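Bench Skills for Refurbishers
Handout 5: Opening a Workstation Tower and Getting the Graphics Card Out
Indside Community Repair Course, autumn session
Revised 21 Sep 2019

Read this before you come in. Last term 7 people told me they had read it and then asked where the power button was, so I have moved the power button to the first paragraph. It is on the front.

Before you touch anything

Shut the machine down properly. Pull the power cord out of the back, then hold the power button in for 10 seconds. Put on the wrist strap and clip it to bare metal. Clipping it to your sleeve makes a fashion statement and does nothing else.

Clear more table than you think you need. A workstation is an office computer that went to the gym, and its parts take up twice the room once they are out. Have a cup for screws. An empty cup, please. We lost a perfectly good set of drive screws to somebody's cold coffee in the Kekana batch.

Lay the tower on its side with the removable panel facing up. The latch varies by maker, and some of them clearly enjoyed themselves.

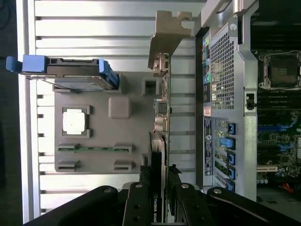
Drives come first on our work order, mostly so that they are out of harm's way before anyone gets enthusiastic with a screwdriver. Most towers of this class hold each one in a tray or carrier you can remove without tools. Look for the colored plastic, like the blue pull handle on the dark gray carrier resting across the panel. Makers tend to use one bright color for the parts they expect you to grab, and it pays to believe them. Label every drive with the machine number and set it on the foam. A drive balanced on top of something is a drive on its way to the floor, and we charge ourselves a $5 fine per thud. The jar paid for the Politz screwdriver set.

Taking out the card

1. Find the card and read whatever is printed on it. Write that on the intake sheet. "Big one" is not a model.
2. Check for a power lead running to the card. Some have one, some don't. If yours does, squeeze the clip and pull on the plug, never on the wires.
3. Release whatever holds the card's bracket at the rear of the case. It may be a screw, a clip or a swing-down bar.
4. Feel for the small catch at the end of the slot on the motherboard. Press it. This is the step everyone skips, and you can hear them skip it from across the room.
5. Hold the card by its edges and lift straight up. If it won't come, go back to step 4.

Leave the neighboring cables where they are unless they block your hands. Every cable you unplug for tidiness is one you will be guessing about at 5 to closing.

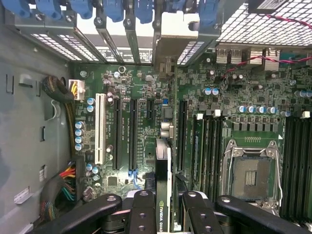
Zunside wrote in after the last session to ask whether the slot catch matters all that much, having pulled something like a hundred cards by wiggling them until they gave up. The wiggling method does work, the message went on, except for the times it takes a piece of the slot along.

My answer is in that last clause. A replacement catch isn't something we stock, and a cracked slot turns a sellable machine into a box of spares. Press the catch.

For next time

Bring your intake sheet, filled in, with the card details in handwriting a stranger could read. The practical check is in October and is marked out of 100. You lose 10 points for each screw left over at the end, and the same for each screw you can't find.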